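Home | Current Issue | Past Issues | For Authors | Contact

October
Ehsan Kordestani, Radka Obradović and Nermina Ristić

4. Color Names for Household Objects

4.1 Background to the task

The earlier sections dealt with color chips. Chips are useful for comparing one speaker with another, but few people outside a paint store are ever asked to name one. Most everyday color words are spoken about things: a shirt, a towel, a cup that has to be told apart from the other cups. This section reports what happened when the speakers from the chip task were asked to name the colors of household objects.

We had two reasons to expect a difference. The first is that objects bring their usual colors with them. A speaker who calls a chip "dark yellow" may call a crust of the same shade "brown" because bread is expected to be brown. The second is that objects are seldom one flat color. They have shadows, shine, stripes and worn places, and the speaker has to decide which of these to leave out.

4.2 Participants and materials

All 52 speakers from the chip task returned. They had grown up speaking English and had passed a standard test for color vision. The object set was put together by Farzad Rostami from kitchenware, food, textiles and small decorations bought in Kendbridge and Corkthorpe. It held 90 objects. Anything with a printed word on it was removed, as was anything whose color is part of its common name, such as an orange.

Each speaker saw the objects one at a time on a gray cloth under the same daylight lamp. The instruction was "Tell me what color this is." Speakers could use as many words as they liked. After each answer they marked how sure they were on a line from 0 to 100. Answers were recorded and typed out by Nermina Ristić, and a second listener checked the parts that were hard to hear.

4.3 Single-color objects

For objects of one color, answers were shorter than they had been for chips. Speakers who had said "a sort of light grayish green" about a chip often said "green" about a bowl. When we asked about this afterward, several said that a bowl is easy to point out by other means and does not need an exact color.

The blue-green range was the exception. Speakers were no more settled about objects in this range than about chips. "Teal," "turquoise," "aqua" and "sea green" were all used for the same towel, and some speakers changed their answer after marking the line. Older speakers used "aqua" more often. Younger speakers used "teal" for a wide band that took in quite pale shades, usually with "light" in front of it. Kordestani (this volume) found the same pattern in paint orders at the Kovačević store, where the word on the order and the word on the can were often different.

Pale purples behaved differently again. "Lavender" and "lilac" were used with high confidence, and speakers who chose one tended to reject the other. They gave different grounds for this. Some said lilac was pinker, some said it was bluer, and one said that lilac was a word for soap. We found no shade on which the two groups separated cleanly.

4.4 Objects with more than one color

Striped and mottled objects were named in three ways. Some speakers listed the colors, starting with the one that covered the most surface. Some gave a single color and treated the other as background. A smaller group skipped the color words and named the pattern, for example "stripy" or "marbled."

Which method a speaker chose depended a good deal on the kind of object. Textiles were nearly always listed. With vegetables and fruit, speakers preferred the single color that is usual for that kind. A striped squash with as much cream as orange was still "orange" for many of them - the word seems to answer the question of what the thing is as much as what it looks like. The cream stripes came up only when a second squash, without stripes, was put beside it.

Baked goods drew the widest range of words. Speakers who had used plain terms all session long switched to "golden," "amber," "toasted" and "buttery" for bread and pastry. These words were hardly used for anything else in the set. A yellow cushion close in shade to one of the loaves was called "mustard" or "dark yellow" and never "golden." Glossy surfaces made the effect stronger. Obradović has suggested that "golden" in this use is a word about baking first and about color second, and the confidence marks fit that view: speakers were very sure of "golden" even where they disagreed on the hue.

The usual color did not win in every case. Where the surface was a strong orange, a few speakers said "orange" even of bread, then hesitated and added a remark such as "for bread" or "which is strange." We counted these as orange and kept the remark.

4.5 Surroundings

The gray cloth was chosen to keep the surroundings quiet, and it leaves open how the same words would be used in an ordinary setting. A pale cup on a white table can look stronger in color than it does on gray, and a black surface nearby makes cream look close to white. Orange beside teal is a familiar case of two colors that each make the other stand out. Figure 3 gives a few of the shades discussed in this section against white and black.

Figure 3. Left: pale teal mug, lavender plate and small pumpkin striped in orange and creamy white, on a white tabletop. Center: black gripper, close view. Right: bread roll in orange and cream, held in the gripper.

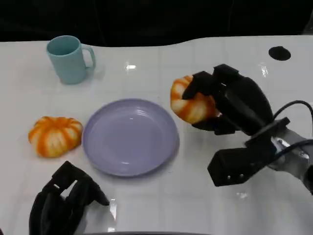
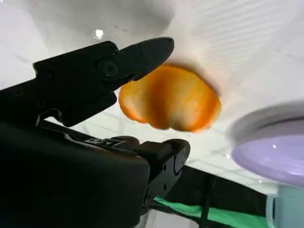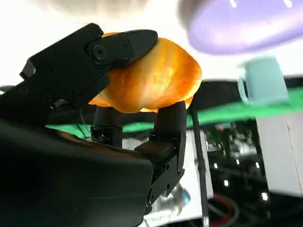

4.6 Limits of the object task

The speakers knew each other in some cases, and a few had talked about the chip task between sessions. Kastriot Stoyanova, who ran the sessions in Corkthorpe, kept notes on this, and leaving those speakers out does not change the order of the results. The set was also heavy on kitchenware. Tools and furniture were left for the Clokberg sessions, which are reported in Section 5.

Contact the editors | Copyright the authors | Back to top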